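We use cookies to remember your settings and to count visits to this newsletter. Accept | Manage choices

Notes from the trail shed, April

Well, I finally did the Nuston loop, all 16 miles of it, and my knees have opinions! I'd been putting it off since last fall (first the cold, then the mud, then a perfectly good excuse involving my brother's couch), but Naima Ghoneim talked me into it and even offered to drive, so there I was at 5 in the morning eating a cold bagel in her passenger seat.

The first stretch is easy. You follow the creek out past the old Vakulenko orchard, and then the path starts climbing and doesn't really stop until lunch. I packed way too much, as usual. Two sweaters, a thermos, a paperback I never opened. Naima had a tiny pack with a sandwich in it and walked like somebody out to get the mail. We saw seven other people all day, and one of them was Marta Lysenko from the Tuesday-night choir's alto row, going the other way around and looking a lot fresher than me. 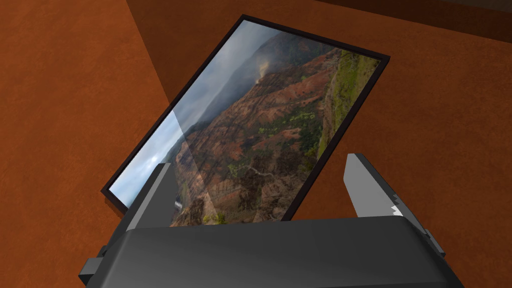
Anyway, socks. I've always worn cotton and I've always had blisters, and Marta stood there on the path and gave me a talking-to about wool. So I bought a pair when I got home and wore them on a shorter walk up to Irik, and fine, she's right. Not one blister. If you've been as stubborn as I have, go get the wool ones, and get them a little snug because mine have already stretched.

The footbridge past the second gate is still missing a couple of boards on the left side, so keep right and hold on to your dog. I wrote to the county and got a form letter back with the number 742 on it, which I guess makes us number 742 in line. I'll keep bugging them!

Next month I want to try something flatter. Radymyr Vasylenko says the river path is lovely once the leaves are out, and there's a place at the far end that does pie. Write back if you want to come along, there's room for two more in the car.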